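よみもの・キーワードをさがす　検索

多数決でなんでも決めていいの? 「代表をえらぶ」ってどういうこと?

読むのにかかる時間:9分

こんにちは! ユナ・シム(Yu-na Shim)です。このコーナーでは、ニュースに出てくる政治のことばを、わたしなりにかみくだいて話しています。今回は「代表」と「多数決」の話。学校でもよく聞くことばだけど、よく考えるとけっこうふしぎなんですよ。

まず、わたしが子どものころの話をさせてください。

わたしは小学生のとき、セオク(Seok)という小さな町に住んでいました。8月になると、子ども会で夏のおたのしみ会をするんです。で、何をするかを決めるのに、みんなで手をあげるわけです。きもだめしがいい人、はーい。スイカわりがいい人、はーい。

その年は、きもだめしが勝ちました。わたしはこわい話が大のにがてだったので、もう、ぜつぼうです。しかも次の年もきもだめし。その次の年もきもだめし! だって、きもだめしが好きな子のほうが多いんだから、何回手をあげたって同じ結果になりますよね。

「多数決で決めたんだから、もんくを言わないの」と大人に言われて、わたしはずっともやもやしていました。ルールは守っている。ずるをした子もいない。でも、なんだかおかしい気がする。そのもやもやの正体がわかったのは、ずいぶん大きくなってからです。

■ みんなで決める、はとても古い

人が集まってくらしていると、決めなきゃいけないことが山ほど出てきます。川の水をだれがどれだけ使うのか。こわれた橋をだれがなおすのか。どろぼうをつかまえたらどうするのか。

王さまがいる国では、さいごは王さまが決めました。はやいです。会議が長びくこともない。ただ、王さまがまちがえたときに止める人がいないし、王さまがいじわるな人だったら、もうどうしようもありません。

大むかしのギリシャのアテネという町では、ちがうやり方をしていました。町の市民が広い丘に集まって、そこで話し合って、手をあげて決めたんです。こういうふうに、本人たちがじかに決めるやり方を「直接民主制(ちょくせつみんしゅせい)」といいます。漢字がいっぱいでむずかしそうに見えるけど、「直接」に「民(たみ)」が「主(ぬし)」になる、と分けて読めばだいじょうぶ。

かっこいいな、と思いますよね。わたしも思いました。でも、女の人も、よその土地から来た人も、どれいにされていた人も、その集まりには入れてもらえませんでした。「みんな」といっても、その「みんな」にだれが入っているのか。これは今でも、政治のいちばん大事な問題のひとつです。今日の話の後半でも出てくるので、頭のすみっこに置いておいてくださいね。

■ 人がふえると、集まれない

さて、ジロナード(Jilonard)という町があるとします。住んでいるのは2,000人。2,000人が公園に集まって、「ごみの日を何回にするか」を話し合うところを想像してみてください。

ひとりが1分ずつしゃべるとします。2,000人で2,000分。計算すると33時間をこえます。ねないで話しても、次の日の夜になっちゃう! おなかもすくし、トイレにも行きたいし、うしろのほうの人には声も聞こえません。それで決まるのは、ごみの日だけ。道のことも学校のことも、まだのこっています。

そこで出てくるのが「代表」です。町の人たちが選挙(せんきょ)で何人かの代表をえらんで、その人たちに話し合いをまかせる。これを「間接民主制(かんせつみんしゅせい)」とか「代議制(だいぎせい)」といいます。日本の国会も、市議会も、この形です。
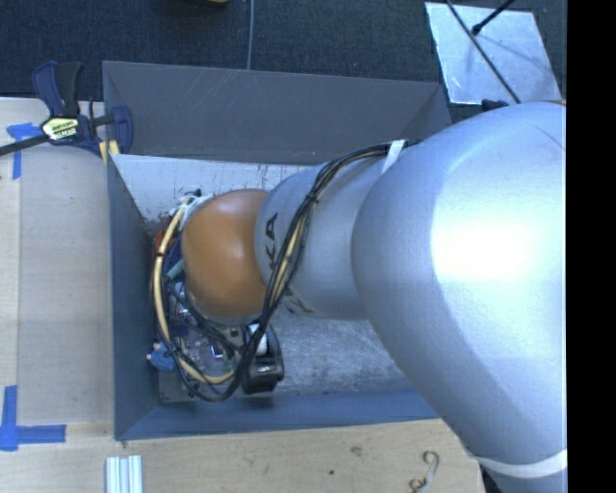
代表をえらぶやり方には、時間がかからないこと以外にも、いいところがあります。それは、代表になった人が、その問題をじっくり調べられることです。

たとえば、新しい水道管をどこに通すかという話。みなさん、水道管の太さについて意見はありますか? わたしはありません(ごめんなさい)。仕事や学校があって、毎日いそがしい人たちが、水道管も、病院も、図書館も、ぜんぶくわしく勉強するのはたいへんです。代表は、それを仕事としてやる人なんですね。資料を読んで、専門家に話を聞いて、現場を見に行って、それから話し合う。

もちろん、こまったところもあります。えらんだ人が、思っていたのとちがうことをするかもしれない。選挙の前には「公園をつくります!」と言っていたのに、おわったら知らん顔、とかね。だから選挙は1回きりじゃなくて、何年かごとに、くり返しやります。約束を守らなかった人は、次はえらばれないかもしれない。それが代表にとってはけっこうこわいんです。きもだめしよりこわいと思います。

■ 代表は、おつかい係? それとも考える係?

わたしがいちばん好きなところに来ました。ちょっと長くなるけど、つきあってください。

あなたが30人のクラスの代表になって、学校の代表委員会に出るとしましょう。議題は「昼休みの校庭を学年ごとに分けるかどうか」。クラスで聞いたら、「分けないで」という意見が多かった。だからあなたは、「分けないほうがいいです」と言うつもりで会議に行きます。

ところが会議で、1年生のお世話をしている先生が話をしました。このごろボールが小さい子に当たって、外で遊ぶのをこわがる子がいるそうです。それを聞いて、あなたは「あれ、分けたほうがいいかも」と思ってしまいました。

さあ、どうしますか?

ひとつめの考え方は、「クラスのみんなに言われたとおりに言うべきだ」というもの。代表は、みんなの声をとどけるおつかい係。おつかいで「牛乳を買ってきて」と言われたら、牛乳を買って帰りますよね。とちゅうで気がかわってジュースを買ったら、おこられます。

ふたつめの考え方は、「会議で聞いたことをもとに、自分でよく考えて決めるべきだ」というもの。クラスのみんなは、先生の話を聞いていません。聞いていたら、意見がかわったかもしれない。それに、みんながはじめに決めた意見をただならべるだけなら、会議で話し合う意味がなくなってしまいます。

むかしから、いろんな国の学者や政治家が、この2つの考え方で言いあらそってきました。そして、まだ決着がついていません。何百年も! だからあなたが「うーん、わからない」と思っても、ぜんぜんはずかしくないですよ。

わたしはどっちかというと、ふたつめの味方です。でも、それには条件があると思っています。クラスにもどってから、「会議でこういう話を聞いたので、わたしはこう言いました」と、ちゃんと説明すること。だまって意見をかえたら、やっぱりみんなはがっかりします。このことを「説明責任(せつめいせきにん)」といいます。ニュースでよく聞くことばなので、おぼえておくとちょっと得です。

■ きもだめしのなぞをとく

では、わたしのもやもやにもどりましょう。

多数決には弱点があります。いつも同じ人たちが多いほうにいると、少ないほうの人たちは、いつまでたっても負けつづけるんです。きもだめしならまだいいけれど(よくないけど!)、これが国のことだったらどうでしょう。

ブレモン(Bremon)という国を思いうかべてください。わたしがお話のためによく使う国です。ブレモンには、山に住む人と海べに住む人がいて、海べの人のほうがずっと多い。あるとき、海べの人たちが「山の人の言葉は、学校で使ってはいけないことにしよう」と言い出しました。多数決をとったら、通ってしまいます。

これは、決めていいことでしょうか。

多くの国では、だめだと考えられています。どんなに賛成の人が多くても、だれかの大切な権利をうばうことは、かんたんに決めてはいけない。そのために、ふつうの法律(ほうりつ)よりも強いきまりをつくっておくんです。それが「憲法(けんぽう)」。そして、つくられた法律が憲法に合っているかどうかを、裁判所(さいばんしょ)がたしかめます。日本でもそうなっています。

もうひとつ、多数決の前にできることもあります。話し合いです。少ないほうの人が何にこまっているのか、先に聞く。すると「じゃあ、こうしたら?」という新しい案が出てくることがあります。午前はスイカわりで、夜にきもだめし。こわい子は、おどかす側にまわる。来年は種目をかえる。ね、いろいろあるでしょう? あのころのわたしに教えてあげたいです。おばけ役ならやれたと思うんですよね。シーツをかぶって立っているだけでいいなら。

■ 「みんな」に入っていない人

頭のすみっこに置いてもらった話、おぼえていますか。「みんな」にはだれが入っているのか、という話です。

日本でも、はじめて国会議員の選挙がおこなわれたころ、投票できたのは、税金(ぜいきん)をたくさんおさめている大人の男の人だけでした。そのあと、お金の条件がなくなり、やがて女の人も投票できるようになりました。今は18歳から投票できます。少しずつ「みんな」が広がってきたわけです。かってに広がったのではなくて、「わたしたちも入れて」と声をあげた人が、たくさんいました。

じゃあ、子どもはどうなんでしょう。みなさんはまだ投票できません。でも、公園のことも学校のことも、みなさんの毎日に関係がありますよね。投票はできなくても、できることはあります。市役所や議員さんに手紙を書いてもいいし、子ども議会をひらいている町もあります。議会を見に行くこと(傍聴、ぼうちょうといいます)ができるところも多いので、気になる人は、おうちの人といっしょに市や町のホームページを見てみてください。

わたしもはじめて市議会を見に行ったときは、しずかすぎておなかの音がひびかないか、そればかり気にしていました。話していたのは、バス停の屋根のことです。すごく長く、すごくまじめに、バス停の屋根の話をしていました。帰りにバスを待ちながら屋根を見上げたら、なんだか前とちがって見えたんですよ。

■ おうちで話してみよう

夕ごはんのメニューを、家族の多数決で決めたらどうなるでしょう。毎日だったら? ずっと負けつづける人は出ませんか? 代表をひとりえらんで、1週間まかせてみるのはどうでしょう。その人は、みんなの言うとおりに作るべきかな。それとも、栄養のことを考えて決めるべきかな。

わたしの家でためしたときは、代表になった弟が4日つづけてカレーにしました。次の選挙で落ちました。

次回は「政党(せいとう)ってなに?」の予定です。

12/25/20　文:ユナ・シム

お問い合わせ | © ドゥルカンス(Drurkance)こどもよみもの室 | ページの先頭へもどる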